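Sim-trained policy only works on light countertops. Is texture randomization enough?

Posted in Simulation and Transfer

Nhi Đặng
I'm trying to reproduce the Jaltari result (kitchen pick-and-place, policy trained only on rendered scenes, no real data). My reproduction matches on the pale counters and falls apart on dark ones. Policy input is a single RGB view plus joint positions. I train on 100 layouts and hold out 9. On the 2 held-out layouts with dark stone the arm starts its reach, then stalls before it gets to the target.

A render from one of the dark layouts is below. Gripper over the recess, toaster and the green bottle toward the back, can near the wall. 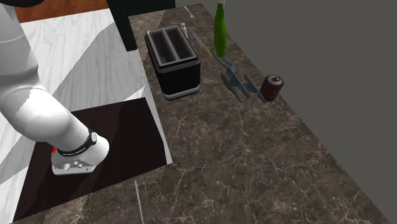

Replies

Paavo Pesonen
Check your layouts before you touch the textures. In that render the objects are all grouped along the back of the slab and the front right is bare. If the dark layouts share that placement and the light ones don't, you are measuring reach distance and calling it color.

Swap only the countertop material, keep object poses and lighting fixed, and rerun with the same seeds. If success recovers on the light stone, it is appearance. If it doesn't, look at your placement sampler. The Jaltari code samples objects over the full surface by default, but the Kodikara scene importer overrides that and keeps the authored poses. The flag is in the scene config, not the training config.

Texture randomization alone did not fix this for me. I had to vary light direction as well. Shadows on veined marble change the local contrast a lot, and a black toaster on dark brown stone has weak edges to begin with.

Kamrul Munasinghe
just use depth

Madhu Nishad
Depth helps with the counter but costs you on anything shiny once you go to real hardware, so it depends on where you want to end up.

I agree with the material swap. I would add one check: log the gripper pose at the moment of the stall. If it always stops over the sink cutout, the policy may be treating the dark recess as part of the dark counter. We saw this in June with a similar set and fixed it by randomizing the recess material separately from the slab. Before that, both were drawn from the same palette.

Nhi Đặng
Ran the swap on Friday. Same poses, light stone, and both layouts now succeed. So it is appearance. Importer flag was also set wrong, thanks. Retraining with separate recess materials and varied lights.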